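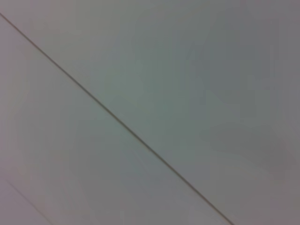
Teten Opens Its Doors: A Morning at the Coltberg Works

The coach to Coltberg leaves at an hour when the bakeries are still thinking it over, and I was on it with a notebook and one glove. Teten makes flat-pack cabinets for people who already own too many cabinets. Once every August it lets the public in to see how.

We signed in at a counter, got a pair of safety glasses each, and were told that the tour would begin shortly. It began after a slideshow. The slideshow had a sunrise in it. I'll spare you the rest, except that the plant employs 171 people and the slide said so in a font you could have read from the parking lot.

Our guide was Kinga Csonka, who ran the packing line for years and now has a job title with the word "flow" in it. She walked fast and talked over her shoulder, so people at the back of the group heard a different tour from the one I got.

The robots are in the second hall. I had expected something out of a car commercial, all sparks and swooping. What you get is a row of arms picking up cabinet doors and putting them down somewhere else, at the pace of a careful uncle clearing the table. Each has a small camera down at the wrist, and it looks at a part before it touches it. The arms came in under a program called Derkoston, a name the company paid for. Everyone on the floor calls it Derek.

Before Derek, a shift of packers lifted every door by hand. Kinga's figure was 2,498 doors on a good day, and she rubbed her shoulder when she said it. Now the packers check fittings, load the trays and deal with whatever the arms decline to pick up. The arms decline quite a lot. A glossy door confuses them. So does one put down slightly crooked, and so, for most of last winter, did the low sun through the west windows, until somebody hung a tarp.

"It's easier on my back and harder on my patience," said Marthinus Shabalala, who minds five of the arms. He used to know how the day was going by how tired he was. Now he knows by a screen, and he doesn't think much of the screen. When an arm stops, it shows error 608, which the manual defines as "general condition." He has asked for a better definition and been sent a newer manual.

I asked him what he missed. Talking, he said. On the old line you stood across from a person for eight hours and learned all about their divorce. The new stations are farther apart, and the fans are loud. Management has answered this with a break room, which has a plant and a very good coffee machine. I can vouch for the coffee machine.

A man in our group wanted to know how many jobs had gone. Kinga said none had been cut, though people who retired from packing hadn't been replaced, and the night shift was smaller than it used to be. He wrote that down. So did I. She also said pay for the arm minders had gone up one grade after a long argument, and from her face I'd guess she had been in the room for it.

The last stop was the Requena showroom, where you can buy the same cabinets at a discount and assemble them yourself, without Derek. I bought a small one. It has been in my hallway since, in its box, next to the one from last year.

Tours run through the end of the month. Wear closed shoes, bring a snack, and stand near the front.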